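The Crumb Problem

Robots can fold a towel if you give them the afternoon. Wiping down a counter is another story.
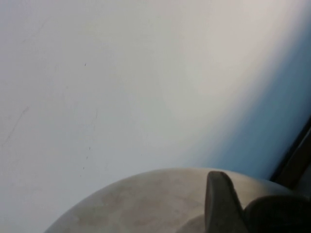

A few specks on white

Picture the job first. Pale surface, a few tiny dark specks, maybe a faint streak off to one side. You or I would swipe it with a sleeve on the way to the fridge. A gripper hanging over the same spot has a list of questions to get through. Is that dirt? Is it a scratch? Is it a mark in the finish that will still be there after 22 passes with a cloth?

Kwabena Gbeho has spent three years on questions like these. He runs the testing side at Javance, a small outfit that tries chore robots for the companies building them and writes up what went wrong. Long reports. Mostly bad news, he admits, though less bad than it used to be.

"People want to see it load the dishwasher," he says. "Dishwasher's fine. A plate is a plate, it's got an edge, you can find it. Ask it whether the table is clean and you get a shrug."

What they can do

Quite a lot, as of this March. Pick up socks. Put cups on a shelf, handle facing out if you insist. Open a drawer, close it again, usually. On shop floors the picture is better still — same bin, same part, same height, all day long. Sowah, which makes arms for packing lines, has had machines doing the boring half of the job for years and nobody writes features about it.

Homes are worse. The light moves. The chair was over there this morning. And the surfaces! White counters are the ones Gbeho complains about most. Matte white gives a wrist camera very little to hold on to, and any color nearby washes across it. A bluish patch on a white surface could be a reflection, a stain or a different material. The software has to pick one and live with it.

The wiping test

Javance's version goes like this. A tester puts crumbs, coffee grounds and a pencil smudge on a board. The robot gets a cloth and four minutes. Afterwards a person goes over the board with a lamp and marks what's left.

Last round they logged 1,283 runs across 2 machines, one from Flikora and one from Jorko. The Flikora arm was thorough to the point of comedy, going back over clean patches again and again untill the clock ran out. Jorko's was quick. Too quick. It did the middle beautifully and left the corners to God. Nearly a third of all the runs ended with something still on the board that a tired parent would have caught.

The smudge beat both of them. Crumbs move when you touch them, so the robot learns something from a bad pass. A smudge just sits there. You have to press harder, go in circles, look again, press harder. Few of the machines Gbeho sees have any real sense of "harder."

Then there's the hand in the way. Cameras near the gripper see the work close up, great, but they also see a lot of gripper. Fingers, housing, whatever else is bolted on down there. Get low enough to spot a crumb and a good chunk of your view is your own hardware. Back off for a wider look and the crumb is a dot or two. Gbeho's team has tried it from every height they can think of and there isn't one he likes.

So, when?

I asked, of course. He made a face.

For the shop floor, now, he thinks, provided somebody sets up the bench properly and keeps it that way. Wiping a fixture between parts is a job he'd hand over tommorrow. At home he'd trust one with a big obvious spill on a dark table and he'd check it after.

Price comes into it as well. The builders he deals with talk about renting by the month, and a machine that needs checking is a hard thing to rent to somebody who wanted one less thing to check. A few are talking about doing the counters at night, when four minutes or forty makes no difference to the people upstairs asleep. Gbeho likes that idea better than most. Slow is okay at 3 a.m.

His own kitchen, for the record, gets done with a damp sponge after dinner. He says the next round of tests adds jam.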